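Blog > Around the House > Furniture

The table question, finally settled

We have a new table. I say new, but it was put together in April and I have only now got round to writing about it, partly because I wanted to live with it for a while and partly because I was busy with the back bedroom.

The old one was a dark drop-leaf that came with us through 2 moves. It was too low for my knees and the left leaf sagged, so anything round that you set down on that side would make its way to the floor. I fixed the bracket twice. The second time I stripped the screw holes and filled them with matchsticks and glue, and that held until a cousin leaned on it at a birthday lunch.

I had a list of what I wanted. Light wood, a plain top with no joint down the middle, and room for 8 if people are friendly about elbows. I also wanted it under 2,000 dollars, chairs not included. That last point knocked out most of what I saw. There was one at Bandar that I liked very much, with rounded corners, but the top came in two halves and I could feel the step between them with my fingernail. Segura had a good one in a size that would have blocked the door to the porch. I went back and measured the porch door again in case it had changed. It had not.

In the end I bought the Nakenis, in the palest finish they had. It came flat in two boxes, one for the top and one for the legs and hardware. The box with the top was awkward more than heavy. Gaëtan Mallet from across the street helped me get it up the steps and then stayed to hold the legs while I did the bolts. We put it together upside down on a blanket, as the leaflet says, and turned it over at the end, with a good deal of shuffling and one scraped knuckle (mine).

What I notice most is the grain. In the store I looked at a sample the size of a playing card and thought it was nearly plain. On a whole tabletop you get long wavy lines running on the diagonal, and then arches, one inside the other, like the tall loops you see on an old door. The color changes with where you sit. It can be beige or a little peachy, and where the light lands it goes almost white.
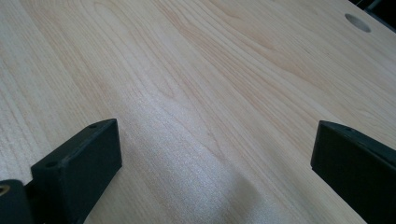 I was worried about the finish. The old table was so dark and so beaten up that it didn't matter what you did to it, and I had got into bad habits. For the first week I made everybody use a coaster, including for cold cereal, and I was not pleasant about it. I have eased off since then. The finish has a slight gloss to it, enough to catch a shine, and so far crumbs and coffee come up with a damp cloth. I dry it straight after with a dish towel. The leaflet says no spray polish, so I bought none.

Tomato sauce I am still careful with. I use a big oval tray under the pot and that takes care of it. I tried a set of cork mats from Ullix, but they shed little brown bits and I was wiping up after the mats more than after the food, so those have gone out to the porch for the plant pots.

The other change is that the room looks bigger. The walls are the same cream they were before and I have not moved the bookcase. A dark table in a small room takes up more than its own space – I had read that and didn't believe it. Now the lamp in the corner is enough in the evening and I rarely put the overhead light on.

Chairs are the next thing. We are still using the old ones, which are dark and look like they wandered in from another house. I don't want a full matching set. I might sand one down and see what is underneath, starting with the one that already has a chewed leg. If it turns out badly it can go in the garage with the drop-leaf, which I have kept as a bench for potting and paint cans.

A few people have asked about the bolts. Yes, they needed tightening after the first month, all of them, by a quarter turn or so. The hex key that comes in the box is fine for this. I taped it to the underside of the top so I would know where to find it, and that is where it is now.

Posted August 2026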